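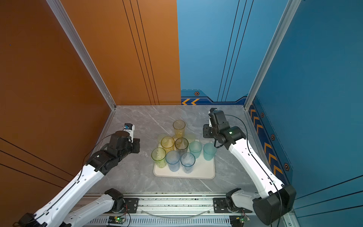 Coloured plastic cups together on a tray. The tall amber one stands at the back.

How to remove the white film from plastic cups

Updated September 1, 2021, by Gleice Moura

When I moved to Flellbridge I did not know what hard water is. In the town where I grew up the water is soft, and my mother washed the same plastic cups for many years and they stayed bright. In my new kitchen it took one winter, and by February all my cups looked as if somebody had breathed on them. I bought a stronger washing-up liquid, then a more expensive one, and there was no improvement. My neighbour Syafiqah Krishnan, who has lived in this street much longer than me, explained to me that it was limescale and that soap would never take it away.

This page is the method I use now. It is for clear and coloured see-through plastic cups, the kind people take to the garden or give to children. It works also for plastic jugs. For glass you can use the same method with warmer water.

First find out if it is limescale

There are two reasons why a plastic cup looks cloudy, and only one can be repaired.

The first is limescale. It is a thin layer of mineral which the water leaves when it dries. It feels a little rough, like very fine flour, and it is often stronger at the bottom of the cup and around the rim.

The second is damage to the plastic itself. Hot dishwashers and rough sponges make very small scratches, and these catch the light. The surface can feel smooth but the cup is grey or milky everywhere. Some plastics also get tiny cracks inside the wall, which look like silver hairs when you turn the cup near a window.

To know which one you have, put one drop of white vinegar on the cloudy part and wait two minutes. Wipe it with a soft cloth and let it dry. If there is a clear spot where the drop was, you have limescale and you can continue. If nothing changes, try one time more with a new drop. If it is still the same, the plastic is scratched and I am sorry to say that vinegar will not help you.

What you need

White vinegar, the clear cheap one. Brown vinegar does the same work but the smell stays longer.
A plastic bowl or a washing-up bowl, large enough that the cups can lie on their side.
Warm water from the tap.
A soft cloth. An old cotton T-shirt is good.
A soft toothbrush for the rim.
Washing-up liquid.
A dry tea towel.

If you don't like the smell of vinegar you can use citric acid powder, and I write about it below.

The method

1. Wash the cups as usual with washing-up liquid and rinse them. If there is grease on the cup, the vinegar cannot reach the limescale well.

2. Mix the bath. For a small bowl I take 200 ml of vinegar and three times as much warm water. The water should be comfortable for your hand. Do not pour from the kettle, thin plastic can go out of shape and it will not come back.

3. Lay the cups in the bath on their side and let them fill. Push them gently under until the air comes out. Do not put one cup inside another, because the walls touch and the liquid can't go between.

4. Wait 11 minutes. You may laugh at this number, but it is the length of the radio programme I listen to in the kitchen, and I found it is enough for a light film. For a heavy film leave the cups for one hour and turn them once.

5. Rub inside and outside with the soft cloth. For the rim, and for cups with a pattern in the surface, use the toothbrush with small round movements.

6. Rinse under cold running water until there is no smell.

7. Dry immediately with the tea towel. This step is the one people forget. If you leave the cups to dry in the air, the tap water will leave new mineral on them the same evening.

With citric acid

Put one level tablespoon of the powder in one litre of warm water and stir until you don't see grains. Then follow the same steps. Citric acid has almost no smell. Wear gloves if you have a small cut on your finger, I speak from experience.

I have tried the powder from Clulano and the one from the baking shelf, which is sold under the name Parisi in our shop. For me there was no difference in the result. The Clulano packet was 66 pence cheaper, so I stayed with it.

Never mix vinegar or citric acid with bleach. The gas is dangerous, also in a small kitchen with the window open.

Things which did not work for me

Baking soda paste. It cleans tea stains well, but on clear plastic it left fine lines when I rubbed too strongly.

The green side of the sponge. Please don't. I ruined two jugs before I understood.

Toothpaste. Some people recommend it for polishing. It made one small area shiny and the rest looked worse next to it.

Hotter dishwasher programme. This gave me more film, and one cup which does not stand straight any more.

How to keep the cups clear

Dry them by hand if you can. If you use the dishwasher, put them on the upper rack, choose the cool programme and check that there is salt in the machine. Open the door when it finishes so that the steam goes out.

Store the cups side by side and not in a tower. Stacked cups scratch each other, and if they are a little damp they become stuck. If two are stuck already, put cold water in the inside one and stand the outside one in warm water for a minute, then turn them softly.

I repeat the vinegar bath once a month in our house. My cousin in Usley has softer water and does it twice in a year.

Questions from readers

Ettore Tedesco wrote to ask if vinegar takes away the colour of tinted cups. In my kitchen it never did, when the colour is in the plastic itself. If the cup has a printed picture or a gold line, keep the bath short and test on a small place before.

Gualtiero Negri asked if he can use the bath again. Yes, on the same day, for a second lot of cups. After that I pour it in the kettle, which always needs it too, boil it once and rinse the kettle well.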